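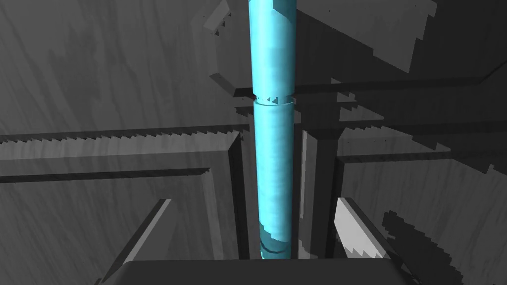 Ghent, December

Simulation has become the ordinary place where manipulation software is written, tested and approved. At Pronent, a control change now passes through the simulator many times before it reaches a physical arm. This is a sound practice, and the present essay does not argue against it. It argues that our field has grown careless about what a simulated camera view is allowed to prove.

Consider the shadows in the rendered view at the top of this page. Along the shelf edge at the left they break into a row of small teeth, and behind the right finger the dark area has a ragged, stepped outline. A person sees at once that the rod is a rod and the cabinet is a cabinet. A perception module has no such advantage. It receives strong edges, many of which belong to no object, and it must decide which of them matter.

The usual reply is that a learned model will come to ignore such marks if it is given enough variety. Sometimes it does. In an internal review led by Femke De Smet, our group examined 3,761 simulated grasp attempts that had been scored as correct by the planner's own checks. In 382 of them, the estimated edge of the target followed a shadow boundary for part of its length. The grasps were still counted as successes, as the contact model was generous and the target was a simple upright shape. The score was accurate according to its own rules and told us very little about the quality of the estimate.

Two changes would help. The first is to report perception error separately from task success, even when the task succeeds. Gemma Oakley has made this case within Pronent for some time, and the Gaillard toolchain now writes both values to the same log. The second is to treat render settings as part of the experiment. Shadow resolution, light position and filtering should be stored beside the controller gains and the planner seed, and a result that lacks them should be considered incomplete.

There is a cost. Trevor Bellamy, whose team maintains our planning tools, has objected that longer records slow down review and that most engineers will never read the additional fields. His concern is reasonable – a log that goes unread protects no one. The answer is better tooling, with render settings compared automatically between runs and any difference shown to the reviewer before the score.

Nor should the demand for realism be pressed too far. A plain gray scene with coarse shadows can be entirely adequate for checking joint limits, reach or the timing of a gripper command. Higher visual quality would add expense to such tests and change none of their findings. The difficulty begins when the same scene is used, without comment, to support a claim about vision.

Pronent will apply both changes to its own published results from the next release of Gaillard. We invite other groups to do the same, and to state in plain terms which part of the system each simulated test was meant to examine.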